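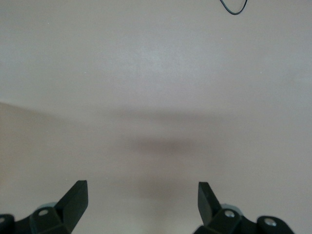
Getting a plain table top properly clean (and keeping it that way)

I have a bit of a thing about pale surfaces. I love them, I keep buying them, and then I spend my evenings tilting my head at them to see what's settled there since breakfast. Anything in that greyish beige family is lovely to live with but it does show you every speck of dust and every shadow, and for years I couldn't tell one from the other! I once scrubbed at a dark patch on my desk for a good five minutes before I moved the lamp and the patch moved too.

So this is how I do mine now. It takes me 20 minutes, most of which is waiting for the kettle.

What I use

Two soft cloths (old T-shirts are fine, cut the seams off)
A bowl of warm water
Washing-up liquid, the ordinary sort
A dry tea towel
A torch, or your phone

Step 1: Clear everything off

Everything, and I do mean the coaster as well. I put it all on the bed in the next room so I'm forced to finish before I can go to sleep. If you've got a cable hanging down near the back, hook it up out of the way or tuck it behind something. Mine used to trail across the wet bit and leave a line every single time.

Step 2: Dust it dry

Take one of the cloths, dry, and go from the far edge towards you in long overlapping strokes. Don't go round in circles, you only push the dust about. Shake the cloth out of the window and do it again. If you go in with water straight away those tiny pale specks turn into a sort of paste, and on a matt finish you'll be chasing it for ages.

Step 3: Look at it from the side

Turn off the big light, crouch down until your eyes are nearly level with the top and shine the torch across. Real marks stay put when you move the light. Shadows slide about or go soft at the edges. My friend Evie Greenwood thinks I look ridiculous doing this, but she borrowed the torch afterwards.

Step 4: Wash

Four drops of washing-up liquid in the bowl, no more. Wring the second cloth out until it stops dripping and wipe in the same direction as before. For a stubborn ring, lay the damp cloth over it for 60 seconds and then wipe. I don't use cream cleaner on anything matt. I did it once on my old bedside table and it left a shiny patch the size of a saucer, which is still there.

Step 5: Rinse and dry

Clean water, same cloth, same strokes. Then the tea towel straight after, before it can dry by itself and go streaky. Pay attention to the front edge where your wrists rest, that's the greasiest bit of any desk.

Step 6: Leave it alone for a while

Give it half an hour before you put anything back. Go and have your tea.

How often?

I do the dry dusting every couple of days and the whole lot once a fortnight, more in December when there's glitter about. (Glitter, by the way, comes up with a bit of sticky tape pressed down flat. Do that before step 2.)

If you've got a better way with ink, please tell me in the comments, I've still got a little blue dot by the window end that laughs at everything I've tried.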